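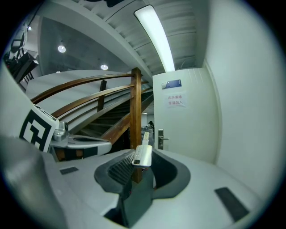
Re: [stairs-and-rails] sticky handrail on the curved stairs, help!

Hi all,

Rafia Ghumman wrote:
> Quick one before I buy the wrong thing. Our curved stairs have
> three wooden rails running side by side, and the top one has gone
> tacky right where everybody grabs it on the way down. I've wiped
> it with dish soap and it's fine for a day, then sticky again. Niazi
> (my brother in law, he paints houses) says strip the whole lot and
> start over. I measured the top rail at 49 feet with all the bends
> and I do NOT want to strip 49 feet of anything. Can I get away with
> doing just the bad part? Also what do people use on a curve, my
> sanding block only touches in two spots.
> Rafia

Rafia, please don't strip the whole thing! I had exactly this on our stairs at the shop (brown wood, big sweeping curve, you know the kind) and I got away with doing the grabby part only. What you've got is most likely hand grease that has worked into the old finish and softened it. Soap takes off what's on top and then the rest creeps back up.

What I did: mineral spirits on a rag first, window open, turning the rag a lot. Mine came away a pretty horrifying color. Let it sit overnight. Then a maroon scuff pad, folded around the rail and pulled along with the grain like you're shining a shoe. Forget the block on a curve. I bought a roll of the Gritgate flexible paper too, the 2 inch one, and it was good for the underside where the pad kept slipping out of my hand (and where all the old drips are, ugh).

For the top coat I used Puver satin, wiped on thin, 6 hours between coats. Three coats on the top rail, one on the middle rail just so the sheen matched, and I left the lowest one alone.
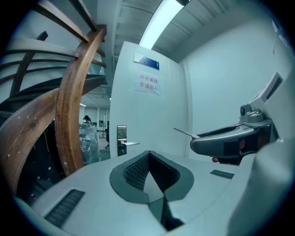 Page last changed: July, 4:15 pm

Do look out for knots. We have one on the handrail and it drank up the first coat and went dull while everything next to it looked great. I dabbed a little extra on it with a fingertip before the second coat and that evened it out.

The other thing is the door by the stairs. Ours is the stockroom door, white, with the paper notice on it, 库房重地 and 非请勿入 under that (storeroom, keep out unless you're asked in, more or less), and it has an electronic lock with a lever handle. I taped a plastic bag over the lock and hung an old sheet over the rest, and I'm so glad I did, the dust from the scuffing goes everywhere. Get it off the wall too before you open the finish, plain damp cloth is fine.

Whole job cost me 90 dollars, and a good chunk of that was the Grison respirator, which I'd wanted anyway.

Rafia, is yours shiny or satin at the moment? If it's the real glossy stuff I'd try a patch on the underside first and see how it takes. And tell Niazi he's welcome to come strip mine when he's finished with yours!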